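3.2 Collecting the demonstrations

All demonstrations were gathered in one room over June, using the two-armed setup described in Section 3.1. An operator drives both arms at once and the head camera records what the arms are doing. Before each session the operator reads a short task card, which gives a goal but no set order of moves. We wanted the examples to differ in the way that people differ, so operators were free to choose where to hold an object and which arm to lead with.

Most of the objects in the Nenden set are larger than the grippers by a wide margin. They have long tubes, wide flat parts and joints that stick out, and they rarely fit into one view. Figure 2 gives three views from the recordings.
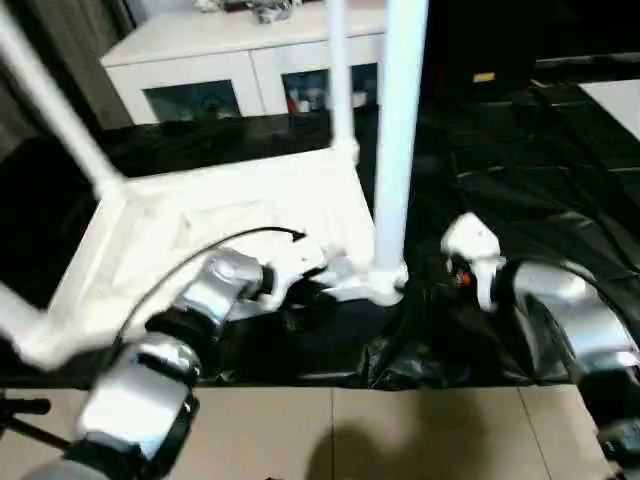 3.3 Choice of objects and surface

We left out objects that could be lifted with a single closed hand, as these are well covered by earlier sets. What remained was mainly household goods and open frames made of tube. Otis Holloway drew up the first list and Ginevra Leone cut it down after a trial run in which several items proved too heavy for the arms.
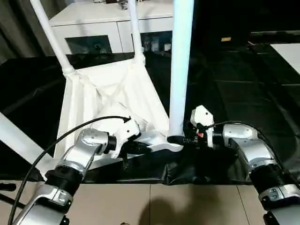

Soft parts joined to stiff ones gave us the most trouble when writing the labelling rules. A label such as "left gripper on object" says little if the object can fold under the touch. With the folding chair on its side, the left gripper presses against a slack fabric seat that has part of the white frame beneath it, and the two kinds of contact are hard to tell apart from the head view alone. We therefore added a separate label, "contact through cloth", and asked the labellers to use it whenever they were in doubt. The Kidex labelling tool allows two labels on the same moment, so no information was lost.

3.4 Filtering

The full collection holds 2,316 recordings. Each was checked once by a person who had not driven the arms. Some 400 were set aside, mostly for dropped connections or for a task card that did not match the object.
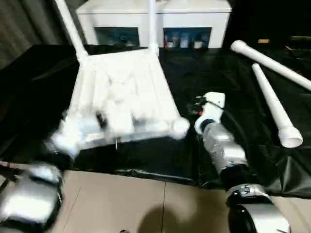 Blur was not treated as a fault. An early version of our filter, taken over from the Cestatia code, scored each image for sharpness and threw out the low scores, and this removed many of the moments we cared about. In the view of the white pipe frame between the two grippers, the lower part of the frame is smeared by motion and so is the left gripper, while the cabinet behind can still be made out. A policy trained only on sharp images would see few cases like it. We turned the sharpness score off and kept only the check for missing images - a much weaker test, but one that does not favour slow operators.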